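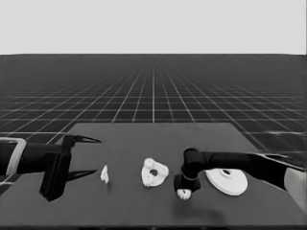

Hencombe has released the results of its controller comparison for two-arm gear assembly, carried out entirely in simulation between spring and July. The bench software, Trullum, ran the same pick-and-place task under two controllers: the position controller that Hencombe has used as its default since the project began, and a compliant controller supplied by Rokorance. The task uses a small kit of white parts on a dark table, among them a large disc with a raised hub and a flatter plate with a scalloped edge and a hole through it. One arm works from each side. The left gripper, with its long pointed fingers, starts wide open, and most of the scored work is done by the right arm over the plate.

The comparison covered 468 complete runs, split equally between the controllers, and recorded 2,325 grasp attempts. A grasp attempt was logged each time the fingers closed with a part inside the capture zone. Attempts abandoned before closing were stored separately and do not appear in the total.

Ifor Vaughan, who led the work, said the aim was to settle which controller should be fitted as standard before the next round of finger designs is tested. "We had been changing the fingers and the controller in the same month, and then arguing about which of them had made the difference," he said. "The fingers were frozen for the whole of this exercise. Nothing on the arms changed except the control law and its gains."

According to the release, the compliant controller completed more runs and dropped fewer parts during transfer. Most of its advantage came at release. Under position control the fingers tended to open while the part was still pressing sideways against something else, and the part then jumped or rolled. The compliant controller waits for the side load to fall below a limit before it opens. It was slower on nearly every run as a result, and on a few it waited until the time limit expired and the run was marked as failed.

Position control was better on the first approach to a part standing upright on its own. The compliant controller allowed the fingertips to drift slightly under contact, and on narrow parts this was often enough to turn the part out of line before the grip was firm. Hencombe has asked Rokorance whether stiffness can be scheduled by distance, so that the arm stays stiff until the fingers have closed and softens afterwards. A version with that change has been received but was not included in the published figures.

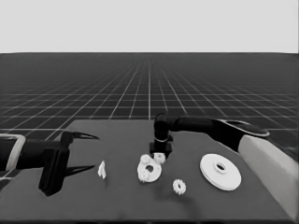 Small gears placed close together gave both controllers the most trouble. When a second gear is set down beside one already in position, the gripper body has to come in low over the first, and there is little clearance on either side. Many of the recorded collisions were between the gripper block and a part that had been placed correctly earlier in the same run. Vaughan's notes recommend that the planner treat placed parts as obstacles with a margin. Trullum currently treats them as obstacles with no margin at all.

The simulated contact model was supplied by Bowen and was the same for both controllers. Friction was varied between runs within a fixed range, using a list of seeds drawn up in advance. Each seed was used once with each controller, so every run has a partner with the same starting layout and the same friction value. The report compares results by pair as well as by total. The pairs show a smaller gap between the controllers than the totals suggest, and the authors say the paired result is the one to quote.

Ieuan Ruddock, who maintains the contact model, cautioned against reading too much into the gear results. Tooth contact is expensive to compute, and the meshes used for collision are simpler than those drawn on screen. "Two gears that look as if they are touching at the teeth may be touching at a simplified rim, or may not be touching yet," he said. "For the plate and the disc I am comfortable with the numbers. For tooth against tooth I would want to see it on hardware first."

Ruddock also reran a portion of the pairs with a shorter time step. The ordering of the controllers did not change, although several dropped parts under position control became successful placements. The report lists these runs individually in an annex and leaves the main table as it was.

Left-arm results are given in a separate section and are thinner. In the present script the left arm has only one scored grasp per run, and a run can be completed without it if the right arm finishes its list. Hencombe accepts that this makes the comparison lopsided. A revised script will require the left arm to hand over a part before the right arm may continue. That will also test timing between the controllers, which at present run independently and exchange only a stop signal.

No camera input was used. Both controllers received exact part positions from the simulator, updated at every control step. The report describes this as deliberate, on the grounds that position error would have hidden the behaviour under study, but it notes that the figures should be taken as an upper limit for any vision-guided cell. A set of runs with added position noise is planned. The amount of noise has yet to be agreed, and Vaughan said he would prefer to measure it on a real bench before choosing a value.

Wrist force readings were filtered in the same way for both controllers. During early tuning the Rokorance controller had been given its own filter, which introduced a delay and made it appear worse at first contact than it was. Those runs were discarded before the comparison began and are not part of the published data. The gains used after tuning are printed in full, together with the force limits and the release threshold.

Hencombe will adopt the compliant controller as the default for assembly work on the Trullum bench. Position control will remain available and will still be used for the approach tests on narrow upright parts until the scheduled-stiffness version has been assessed. Existing task scripts do not need to be rewritten, but any script that relies on a fixed release time should be checked, as the new default may hold a part for longer than the script expects.

The full tables, the seed list and the controller settings are available to project partners from the Trullum download page. Log files for individual runs can be requested from Ruddock. A call to discuss the handover script will take place on Tuesday at 10 am, and partners who wish to propose finger designs for the next round should send their drawings to Vaughan beforehand.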